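Kestoler heated hog waterer, two-hole. Quick review

December 28, 2022

Been meaning to write this up since we put it in. Short version: buy it, but replace the float valve before you ever hook it up. Long version below, typed with one thumb between chores so bear with me.

We run show pigs and a few feeders, 24 head right now, on a dirt lot with a three-sided shed. Old waterer was a rusted-out thing that came with the place. Paid 300 for the Kestoler at the farm store, no shipping. Looked at the Hovari too. Nicer lid. Way more money. Didn't need the nicer lid.

## Setup

Comes in one box, heavy. Legs not included, it sits on a pad. Ours was already poured so that was easy. If you don't have a pad, do that first, pigs will root under it in a week and tip the whole thing.

Plumbing was simple. Half inch line in, shutoff, done. Gregor Hepburn came over with his pipe wrench and we had water in it before lunch. Wiring took longer. Put it on its own GFCI. Run the cord in conduit, all of it, even the bit you think they can't reach. They can reach it.

Instructions are bad. One sheet, both sides, and step 6 is printed before step 5. Drawing shows the drain plug on the wrong end.

## How it's held up

Good. Coldest stretch so far was last week and the bowls stayed open every morning. No skim of ice, not even on the north side. Thermostat kicks on by itself, you set nothing. Electric bill went up some, haven't sat down with it yet.

Pigs figured out the flip lids in a day. The gilts first, then everybody. Small ones had trouble so I wired one lid up for the feeders and left it. Loses a little heat that way. Fine.

The float valve though. Stuck open on day four. Flooded the low corner and made a nice wallow I did not want in December. Plastic arm, cheap. Swapped in a brass one from Tultatus and it's been right ever since. Kenna Skinner has the same waterer on her finishing floor and hers did the same thing, so it isnt just mine.
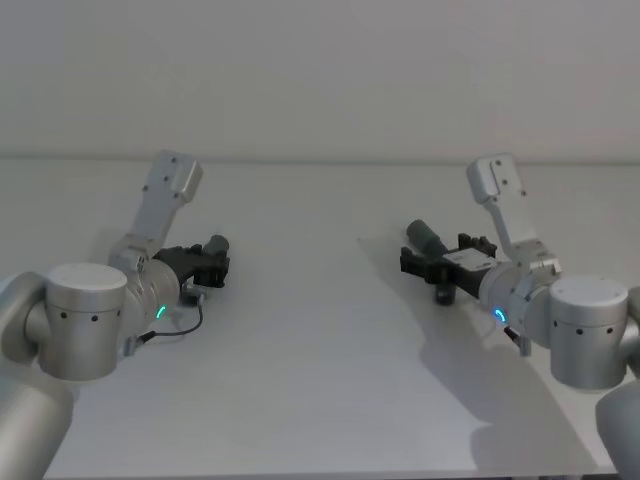
## Cleaning

Drain plug is big enough to matter, thank you. Pull it, brush the bowls, rinse, plug back in. Ten minutes if you keep up with it. Let it go two weeks and you'll be scraping feed out of the corners with a putty knife. The corners are too square, should be rounded. Kill the power before you drain it, the element does not like running dry.

## Stuff I'd change

- Brass float from the factory. Come on.
- A real manual
- Lid hinge pins rattle. Pigs like the noise, I don't, and the lot is right under the bedroom window
- Access panel screws are a weird size. Lost one in the straw allready

## Would I buy it again

Yes. Same price, same size. For more than 30 head I'd get the four-hole, or two of these so you've got a backup when one is down. Dong-geon Hong asked me at the sale barn if it'd work for sows with litters and I don't think so, bowls are too high for little pigs. Put a nipple line in for them.

Four stars. Would be five with a better valve. Will update in May when the kids have their fair pigs on it and it's getting used hard in the heat. Supposedly you can unplug the heater and run it all summer as is, haven't tried.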